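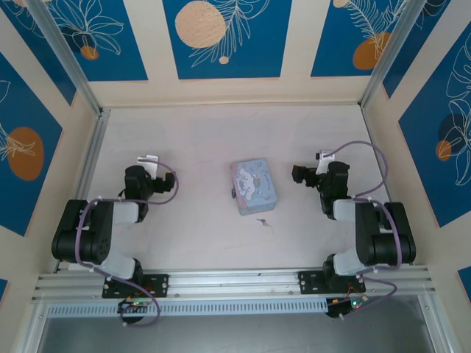 Lensa Hadgu wants to know whether paying a grader makes sense before selling a childhood collection of character tins and pencil cases. A company called Halus quoted her 229 dollars to look over five pieces and issue certificates. She has seen a graded tin listed on Ivedier for 1,821 dollars and wonders if hers could get anywhere close.

Posted July 23, 2022

Gebremedhin Assefa
Listed is the word to watch. Anyone can ask 1,821 dollars. Switch the search to sold items and see what people paid. I did that in February with my sister's stuff and most of it went for less than the postage. A certificate is one company's opinion on nice paper, and I have yet to meet a buyer who raised an offer over it. Ask Halus who else accepts their grades. If they get vague - and I bet they will - keep your money.

Shearer
I'd sell them as a lot. Done it twice, no problems.

Sekosden
Mostly agree with the first reply, but a lot is how you lose the one good piece. Check the maker's mark and year on each, if there is one, and sell anything older by itself. Don't polish the metal parts. I'm also suspicious of any grader that prices by the bundle before seeing a single item. Did they ask you for photos at all? Mine didn't, and I got the same grade on everything I sent.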